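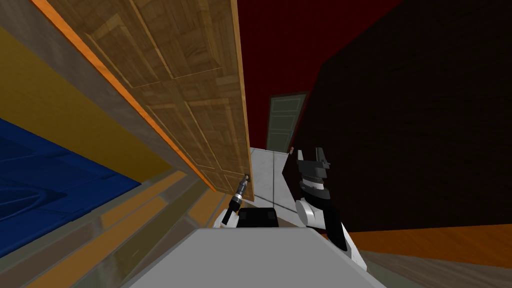

A paneled door with an orange strip down one edge, in a computer-rendered room.

Every few months a streaming service announces a show that is going to push the genre further than anyone has dared. The latest is Fostden, which has been getting the full treatment since December: the moody teaser, the long profile of the lead, the interview in which the showrunner says the word "fearless" four times before the coffee comes. I have watched all 10 episodes. I would like to talk about the word.

Fostden is a mystery about a family of hotel owners in a lake town where people keep going missing in the off-season. It's fine. The second episode is better than fine, and there is a dinner in the sixth that I watched twice. But nobody selling it will let it be a decent hotel mystery. It has to be a reinvention. In the teaser it was "the end of television as you know it," and then I sat down to the first hour and got a body in a boathouse, a sheriff who drinks, and a daughter back from the city with a secret. I know that television. I have known it since I was eleven and my grandmother let me stay up.

My complaint is with the way we now talk about actors and risk, and Fostden is a handy case. The lead, playing the daughter, went from a teen comedy straight into this, and the coverage has settled on a story: she was safe, now she is dangerous. She cut her hair. She has a scene where she screams into a lake. The profile writers followed her around a flea market and reported that she bought a broken clock, as if the clock proved something. I think she is good in the show. I also think she was good in the teen comedy, where she had to land a joke every eight seconds opposite a dog, and I would like to see most of our dangerous dramatic actors try that on a Thursday afternoon schedule with the dog getting tired.

Risk used to mean you could lose something. When an actor with a rent check due turned down steady work to do a strange play in a basement, that was a risk. When a performer with two agents, a publicist and a skin care contract takes the lead in the most expensive show of the season, I am not sure what is at stake except the second season. She may be terrible in it and people may say so, which stings. She will still be cast in the next thing. I don't hold it against her. I just don't want to be told it is courage.

Rochelle Park, who has been casting for film and TV long enough to be rude about it, made a version of this point at a festival panel I went to. Somebody in the audience asked her how she finds "brave" actors. She said she looks for people who have learned the lines. There was a laugh, and then she went on, and the rest was less funny. She said that when a studio asks her for somebody fearless, the list of names they expect is already in their heads, and it has 20 people on it, and all of them are famous. If she brings in somebody from outside the list, they tell her it's a gamble. So the famous person is the brave choice and the unknown person is the reckless one. I wrote that down on the back of my ticket and I have thought of it during every trailer since.

You can see how it works in the fuss over Zarari. That was the musical biopic everyone was supposed to be upset about, the one where the star did his own singing. Months of stories about the singing. He trained, he strained, he slept in a steam room, I forget what else. The film came out and the singing was okay. It was the singing of a handsome man who had taken lessons. Meanwhile the woman playing his first manager, in maybe four scenes, did something so odd and sad with a phone call that the theater I was in went quiet, and I had to sit through the credits to find out her name. There was no story about her preparation. As far as the campaign was concerned she hadn't prepared, she had just been there, like the furniture.

People will say that this is how publicity has always worked, and that only a crank gets mad at a poster for exaggerating. All right. Old movie ads promised that you would faint in your seat. The difference, for me, is who repeats it now. A poster saying you'd faint was a poster. The newspaper critic could go and report that he had stayed upright. Today the line starts in the press notes, moves to the profile, turns up in the review as a compliment and comes back around in the awards speech as a fact. By the time Fostden reached my living room I had read "fearless" in so many places that I assumed there must be something in it to be afraid of. I kept waiting. In episode seven a man is hit with an oar.

I should be fair to the other side, since I have been on it. When Saragih came out I wrote a gushing piece that I would pay to have removed. I called it a turning point. I used "unflinching," a word I have tried to quit. What happened is that I saw the film at the end of a long week, I liked the director, who had been nice to me in a hallway, and everyone walking out was using big words, so I used one too. I watched it again last year on a plane. It's a pretty good film about a bus driver. It would have been served better by somebody saying that plainly, so that people who like pretty good films about bus drivers could have found it, and the ones hoping for a turning point could have stayed home and not been angry at it afterward.

That, I think, is the damage. The overselling is dull, but dull I can live with. What bothers me is what it does to the middle. There used to be a lot of room for shows that were solid and a little peculiar and ran 22 episodes a year, with actors who came in and did the work and went home to their kids. Ason was one of those. It ran for 101 episodes – I checked – and I don't believe anyone ever called it brave. The leads changed their accents twice. One season had a plot about a stolen boat that everybody involved seemed to forget. And over the length of it, a supporting actor playing the coroner built up a whole person, a bit at a time, with a cough and a way of putting on his hat, and when he retired in the last year I was more upset than I have been at any prestige death since. A show like that could not be sold now. There is nothing to put in the teaser.

So when the next one is announced, and the star tells us how scared she was to say yes, I will try to keep my eyes from rolling all the way back. Maybe she was scared. Acting in front of people is frightening, and I couldn't do it. I'd only ask the writers who get to sit across the table from her to put one follow-up question. Scared of what? If the answer is good, print it. If the answer is another flea market, I'd rather read about the man who played the coroner.

As for Fostden, a second season has already been ordered. I'll watch it. The actress playing the hotel cook has six lines in the finale and she gets all six of them right, and I am told her part will be bigger, though I was told that by the same people who told me about the end of television.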